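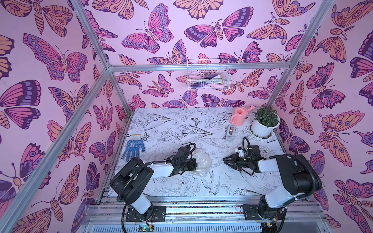
Can you run a small upholstery shop out of a rented garage without a storefront? Plenty of people do, and I did it for 9 years before I signed a lease in Mapplebeck.

Home | Forums | Small Shops | Log in

tackhammer49: My first month's rent was $202 and I still sweated it. Get your regulars first, then move!

deany: Disagree — walk-ins paid my bills from January on. A garage hides you.
Dean Yeoman

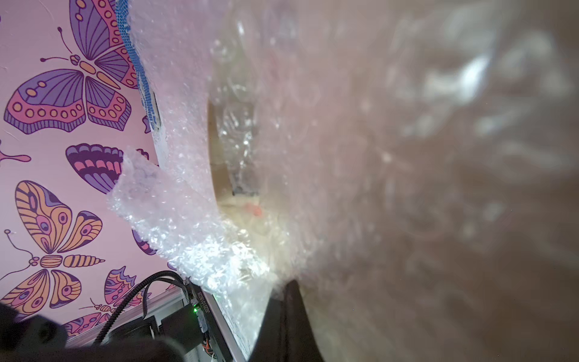
Bubble wrap and butterfly print

tackhammer49: Walk-ins want a chair fixed by tomorrow for nothing, Dean. No thanks.

sewslow: I spent $2,000 on a sign and got one footstool out of it, so I'm with tack on this one.

We use cookies to keep you logged in. OK

Recent threads:
Pricing a wingback
Used walking-foot machines
Parking at the Prernurmont craft fair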